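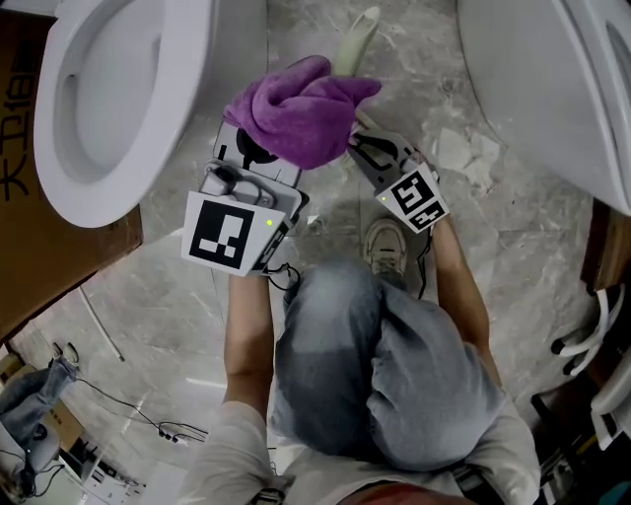 Toilet exterior cleaning

Toilet exterior cleaning is the wiping of the outer surfaces of a toilet and the floor next to it, as distinct from cleaning the inside of the bowl. It covers the seat, lid, rim, tank, base and the strip of floor where the base meets the tile.

Equipment

A cloth is the usual tool. Microfiber is widely used on glazed ceramic and on stone tile, as its fine fibers pick up dust and hair with little or no detergent. Cloths are sold in several colors, and many households and cleaning firms keep one color, often purple or red, for the toilet only. A brush with a long handle is used for the bowl and is kept apart from the cloths.

Method

Work normally goes from the cleaner parts to the dirtier ones: tank and lid first, then the seat, the rim, the outside of the bowl and the base. The floor is done last. The cloth is folded so that a fresh side can be turned out, and is washed after use.

The lower parts are hard to reach from a standing position. Most people squat or kneel beside the fixture. Where two toilets stand close together, both bases can be wiped from the same spot.

Floors

Marble reacts with acid. Vinegar, lemon juice and many bowl cleaners leave dull marks on it, known as etching, and drips are wiped up at once. A neutral cleaner is used instead. Gray marble with a strong pattern hides dust well, so hair behind the base is easily missed.

Cardboard boxes stored on a bathroom floor are moved before wet cleaning, as they soak up water from below.

See also

Bathroom cleaning
Microfiber
Marble care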